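Utilizamos cookies propias y de terceros para mejorar su experiencia. Si continúa navegando, consideramos que acepta su uso.

Dzintra Laur: «Trabajo con la línea hasta que deja de parecerme mía»

Redacción – 6 de noviembre de 2021

La exposición se titula Lurnthorpe y reúne 69 dibujos a tinta sobre papel, hechos todos en el mismo estudio y con el mismo tipo de pincel. Dzintra Laur la presenta en la sala Uvthorpe, donde ya mostró obra hace cuatro años, entonces en una colectiva. Nos recibe por la mañana, antes de que abran las puertas, y empieza a hablar del papel cuando todavía no hemos sacado la grabadora.

«Es un papel de algodón bastante corriente, de gramaje medio. Probé otros mejores y la tinta se quedaba arriba, sin entrar. Yo necesito que el papel beba, porque si la línea no se abre un poco en los bordes se ve demasiado la mano».

Laur estudió grabado y durante una larga temporada se dedicó casi en exclusiva al aguafuerte. De aquella etapa conserva la costumbre de trabajar en series y de numerar cada hoja por detrás, con lápiz, aunque luego la descarte. Calcula que para esta exposición ha hecho casi 1.000 dibujos. Los que no están en la pared siguen en cajas.

«No los tiro. Tampoco los miro mucho. A veces abro una caja y encuentro algo que en su momento me pareció torpe y que ahora me sirve para empezar otra hoja. Con el grabado eso no pasa igual, la plancha te obliga a decidir antes».

El título procede de un lugar. Lurnthorpe es el pueblo en el que pasó varios veranos de niña, y durante años no pensó en él. Volvió por un asunto familiar y se quedó dos semanas, dibujando en la cocina de la casa, con la puerta abierta al patio.

«No dibujé el pueblo. Había llevado tinta y un cuaderno pequeño y me puse a hacer trazos horizontales, uno debajo de otro, sin levantar apenas el pincel. Cuando volví a casa vi que los trazos tenían una altura parecida a la de los muros de allí, unos muros bajos de piedra. No lo había buscado. Pero el título lo puse por eso».

En la sala los dibujos se han colgado sin marco, sujetos con imanes, y en una sola línea que recorre las paredes a la altura de los ojos. La artista discutió bastante esa decisión con la gente de la sala. Ellos preferían agrupar las hojas por tamaño; ella quería respetar el orden en que se hicieron.

«Me dijeron que así había saltos raros, una hoja muy cargada al lado de una casi vacía. Y los hay. Yo trabajo de esa manera, después de tres días llenando el papel necesito poner cuatro líneas y parar».

Le preguntamos por la relación con la escritura, que aparece en casi todos los textos que se han publicado sobre ella. Responde despacio. Reconoce que de joven copió alfabetos que no sabía leer y que aquel ejercicio le enseñó a distribuir el peso en la página, pero no acepta del todo la palabra caligrafía.

«La caligrafía tiene un texto detrás y unas reglas que se aprenden durante muchos años. A mí me da respeto. Lo mío son marcas que van de izquierda a derecha porque soy diestra y porque así me enseñaron a escribir. Alguien puede leerlas como una carta, y no me molesta, aunque no hay carta».

Tampoco se siente cómoda con la etiqueta de pintura espiritual. Dice que medita a temporadas, como quien sale a caminar, y que el estudio le parece un lugar bastante práctico: hay que lavar los pinceles, cambiar el agua, secar las hojas sin que se ondulen. 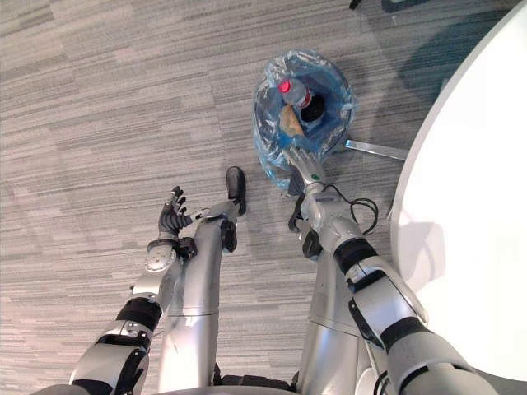
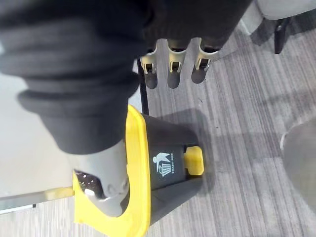
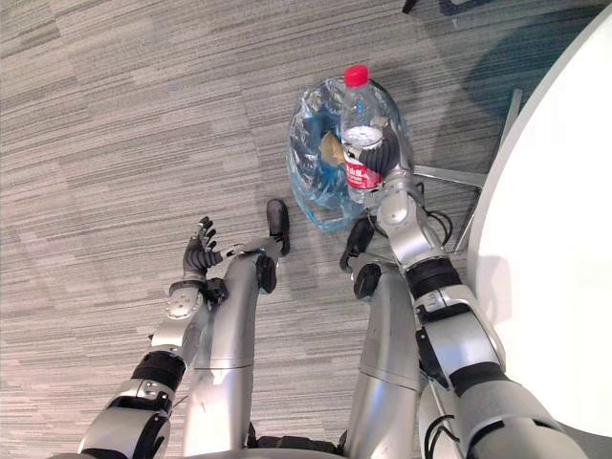
Sobre el suelo de moqueta gris.

La conversación pasa después al color, o a su ausencia. En toda la exposición solo hay negro y los grises que salen de aguar la tinta. Laur usó el rojo en una serie anterior, Stitdale, y no quedó contenta.

«El rojo mandaba demasiado. Ponías una mancha pequeña en una esquina y ya nadie miraba el resto de la hoja. Hice Stitdale entera peleándome con eso, y creo que se nota la pelea. Hay gente a la que le gusta más que lo de ahora. Mi hermana, por ejemplo, tiene dos en el pasillo».

¿Volverá al color? No lo descarta. Está probando con un ocre muy diluido que de momento solo aplica por la cara posterior del papel, de modo que desde delante se percibe una sombra tibia y poco más. Ninguna de esas pruebas se ha incluido en la muestra.

Sobre el ritmo de trabajo es más concreta. Empieza temprano, prepara tinta para una sola sesión y no retoca. Cuando se equivoca deja la hoja como está y coge otra. Trabaja de pie, con el papel plano sobre una mesa alta que le hizo un carpintero, y cambia de lado según avanza la línea.

«Sentada dibujo con la muñeca. De pie muevo el hombro y hasta la cadera, y el trazo sale más largo. En los últimos meses me ha dolido la espalda y he tenido que volver a la silla algunos días. Esos dibujos también están colgados, son los más apretados, hacia el final de la pared larga».

En septiembre terminó la última hoja de la serie. La hizo en una mañana y la tuvo varios días en la mesa sin decidir si entraba. Es una de las más vacías: tres trazos en la parte baja y el resto del papel sin tocar.

«La puse porque después de esa no me salió ninguna más. Estuve una semana intentándolo y eran repeticiones. Ya sabía dónde iba a acabar cada línea antes de empezarla, y para eso prefiero hacer otra cosa. Trabajo con la línea hasta que deja de parecerme mía, y allí pasaba lo contrario».

Del catálogo se ha ocupado ella misma. Lleva las reproducciones a tamaño reducido, sin texto crítico, y una lista con las medidas y el número de cada hoja. Quería incluir también las descartadas, en miniatura, pero el presupuesto no daba.

Antes de despedirnos nos enseña una hoja de la pared del fondo que tiene la marca de un vaso, un círculo pálido bajo los trazos. La dejó secar donde no debía. Pensó en sustituirla por otra parecida y al montar la línea vio que la de al lado se quedaba sola.

«Así que se quedó», dice, y endereza un imán con el pulgar.

Lurnthorpe, de Dzintra Laur. Sala Uvthorpe. Entrada libre.

Suscríbase a nuestro boletín y reciba las novedades de la sección de arte en su correo.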